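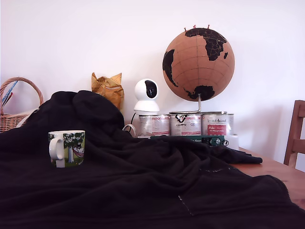
Black blanket and mug on the table, Dumgate.

2025-08-18. The household trial continued at Dumgate. The task under review is the folding of dark cloth, which Saarela still lists as unsolved.
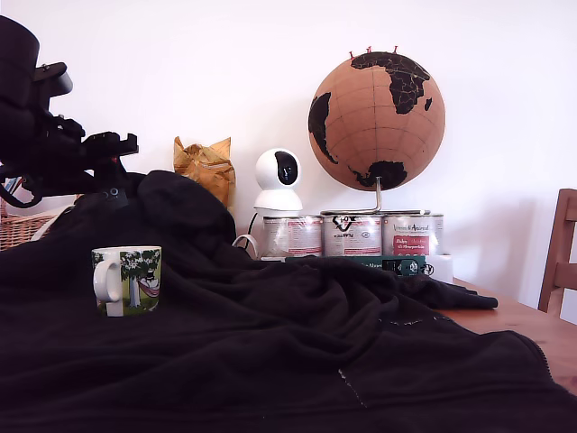 Remarks

Ms Kemppainen holds that soft goods remain beyond any machine we could recommend to a home. I am inclined to agree. Dark folds are hard to tell apart,

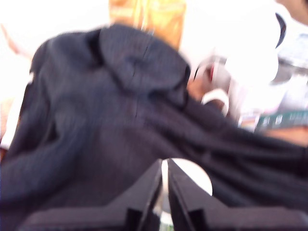 and a grip on one layer may easily take in two. Pluststead will receive our view in January.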